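Stop Buying Kitchen Stuff on Sale

Jan 2, 2026. Sales again. Everyone I know bought something. I bought 2 things in May and havent used either. A discount is still spending, people.
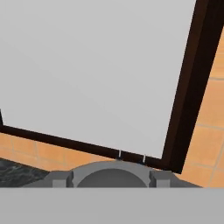

Light gray panel, dark frame.

Marlene Bezerra waits 40 days before any purchase. Sounds nuts. Works though, she owns four pans and cooks better then me. 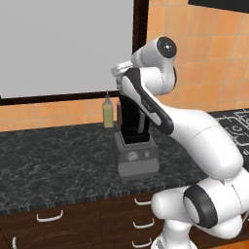

What if something breaks?
Replace it that day, the wait is for wants only.

Ok, dinner.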